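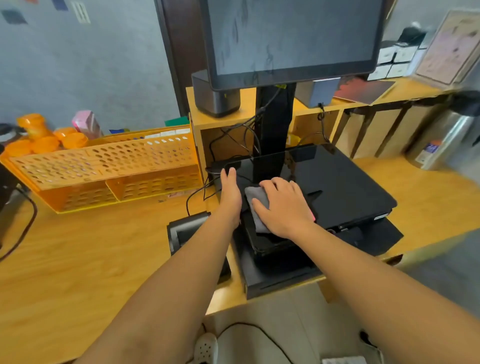

Counter Cleanup Week at the Wernmont Shop

2018-03-13

The Wernmont shop is open again after two mornings of late starts, and I'm happy to report that the front counter has never had so much attention. We've been meaning to do a proper clean up there since September, when the new cubby shelf went in behind the register and all the cables had to find a new way through it. Then the holidays came along, and the counter got the quick once-over at closing and not much else.

So this week we went at it properly! The register comes first, screen off, and the glossy black base gets wiped with a folded microfiber cloth. If you have anything shiny and black at home you know how it goes - every fingerprint shows, and paper towels only make it worse (I've tried). One hand on the base to keep it steady, the other on the cloth, and go easy near the column where the cables are. The screen gets its own clean cloth afterward, and please don't spray anything straight onto it. A little on the cloth is plenty.

The orange organizer is staying right on the counter, by the way. A few of you asked at the McKinnon store whether it was going away, and no, we like it too much. The labels along the back are getting redone in bigger print, and the orange lids are going to get a home of their own so they stop wandering.

While we were at it we sorted the drawer under the gift wrap and found 30 unclaimed loyalty cards, the old paper kind. If you signed up at Wernmont or at Nakach last year and never got yours, stop by and give us your name. The stamps still count, and we'll move them over to a new card for you while you wait.

McKinnon gets the same treatment next, so expect that store to open an hour late for two mornings. Nakach follows once the new shelf there is up. Regular hours everywhere otherwise, and the card reader works at all three stores, including for small purchases - I know some of you still bring coins just in case!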